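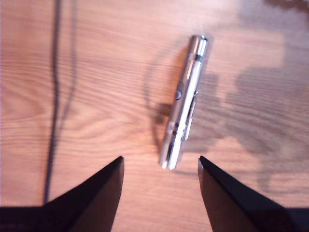
By Alasdair Geddes
Opinion | Equipment and Planning
Print this article | E-mail this article

The annual equipment request is due in July, and for the second year in succession the largest single line in ours concerns robotic handling. The line is 32 words long. It names an arm, a gripper and a supplier, and it gives a price. It does not say what the arm will be asked to pick up. It is the position of this writer that a request of that kind should be returned to its author until it does.

Consider a slim metal object of the pocket sort, with a clip along one side and a small round button on the barrel, lying at an angle on a wooden tabletop. A person would collect it without thought. For a two-finger gripper it presents several questions at once. The barrel is bright and throws back the overhead light. The clip stands a little proud of one side, so the two fingers do not meet the same profile. The button must not be pressed by accident if the object is a working device. The tabletop is itself glossy in places, and a broad shadow lies over part of it. None of these conditions is exotic. They are the conditions of an ordinary bench, and they appear nowhere in the catalogs from which our purchases are made.

When the Iringate site prepared its last plan, the discussion centered on reach and payload. These figures are easy to compare and look well in a table. The Vornus arm was preferred to the Onel on both counts, and the decision was made on a Friday afternoon with little dissent. The figure that received no attention was $2,835, the cost of a second set of fingers and the mounting plate to go with it. It was removed from the request as an accessory. Any member of staff who works daily with small, polished parts could have explained that fingers are the portion of the machine that touches the work, and that everything behind them exists to put them in the right place.

Si-eun Gil, who reviews capital requests for the site, has argued that planners cannot be expected to foresee every object a machine may meet. That is a fair objection. A department's needs change over the life of a purchase, and a list drawn up too strictly may exclude a system that would have served well. Her preference is for a general specification and a reserve fund to cover later adjustments.

The reserve is sensible and should be adopted. It does not remove the need for the list. A reserve with no list behind it tends to be spent in the first quarter on whatever fault is reported first. A modest inventory of the objects to be handled, with notes on finish, size and anything that protrudes, would take one working day to prepare. It would also give suppliers something definite to answer. When Gajewski was invited to quote last year, its representative asked for sample parts before naming a price. The request was treated here as a delay. It was the most useful question put to us by any bidder.

Lighting deserves a line of its own. Budgets at this site have treated it as a matter for the building, to be settled after the equipment arrives. A reflective part under an overhead lamp can look quite different from one side of a bench to the other, and a shadow may be darker than the object beside it. An allowance of $500 per station for diffusers and a matte work surface should be entered at the outset, under equipment, where it will be protected from cuts to the facilities account.

Cabling should be treated in the same manner. It is seldom costed beyond the length supplied in the box, and routing is left to the installer's judgment on the day.

I would therefore ask that two changes be made to the request form before the coming round. The first is a required section naming the objects to be handled, completed by the people who handle them now. The second is a rule that fingers, lighting and cabling may not be struck from a request unless the arm is struck with them. Requests already submitted could be amended by their authors without losing their place in the order of review.

Print | E-mail to a colleague

This site uses cookies to remember your preferences and to measure readership. By continuing to browse, you agree to our use of cookies. Accept | Cookie settings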